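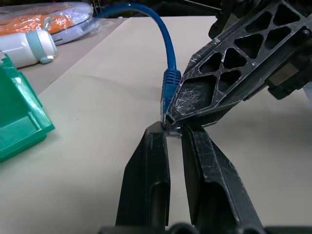 Fri 26 April

Up at six to get bread going before the phone started. It was a slow dough, cold from the back room, and I should have left it another hour. The loaves came out flat on one side. We ate one at lunch anyway and I put the other in the freezer for toast.

Drove over to Calloway after breakfast to look at the piano. Rochelle Kasprzak met me at the side door of the hall because the front is still stuck. She had the bench pulled out and the lid up already. It is a Pranell upright, older than I thought from the phone call, with a walnut case and two candle brackets missing. The holes have been filled and stained and whoever did it took some care. I played through the middle octaves and then the top. The top is thin but in tune with itself. The bass is another matter. Three notes buzz, and the low F sharp does not come back up unless you lift it with a finger.

She wants $900 for it. I said I would have to think. She said a man from the church had been to see it in November and offered less, and she had said no, and then he bought an electric one. I don't know if she told me that to push me along or just because it happened. I asked what it would cost to move. She had a number from the mover written on the back of a program: $217 for a ground floor, more if there are steps. We have four steps -- five if you count the one at the gate.

I took the bottom panel off and looked in with the flashlight. Dust, a pencil, a bus ticket and a hairpin. The pedals are worn bright in the middle. There was a tuner's card tacked inside with dates on it going back a long way, in several kinds of handwriting, and then a gap, and then one more. I copied down the serial number and put the panel back. One of the spring clips is weak and it took me a couple of tries.

Stopped at the hardware store on the way home for felt strips and sandpaper. They had the felt but only in green. Bought it.

Called Guangming Liao after lunch. He tuned my mother's piano up to the year she moved, and he still does a few. I told him about the F sharp and the buzz. He said the key was probably swollen and would want easing, a short job. The buzz he would not guess at over the phone. It could be a loose screw or a cracked soundboard, and one of those is nothing and the other is the end of the piano. He asked if I had pressed on the case while someone else played the note. I had not. He is 66 now and doesn't drive to Calloway any more after dark, but he will go with me one morning if I pick him up. We left it open until he has looked at his book.

He asked what I planned to play on it. I said the same pieces as before, and he laughed. I stopped lessons at fifteen and I have maybe six things left in my hands, two of them only as far as the page turn. I would like to learn the second half of the Schumann. I have wanted to for 20 years, and the book is still in the cabinet with the teacher's pencil marks in it -- mostly the word "slower."

Measured the wall in the front room. It fits if the bookcase goes to the hall, and if the bookcase goes to the hall the coats have to go somewhere. Ray thinks the landing. I think the landing is too dark to find a coat in. We moved the bookcase out a foot to see and found the stain from the old radiator leak, which has not gotten bigger. Left it pulled out for now. The cat went behind it and stayed there until supper.

Rain from three to five. I got the wash in off the line just as it started, all but the pillowcases. Answered the letter from the water company. Ordered more Kiketti coffee, the dark kind, and they have put the price up again.

Supper was soup with the rest of the ham. Afterward I sat at the kitchen table and tried the left hand of the Schumann on the wood, counting out loud. I can get to the end of the second line without stopping. Ray asked if I was going to do that every night until the piano came. I said there might not be a piano.

To do: write to Rochelle and ask if she can wait two weeks. Ask the mover about the gate step. Find out if the insurance wants to know. Take the pillowcases in.

Bed at ten. Read a few pages of the river book and did not take in much of it.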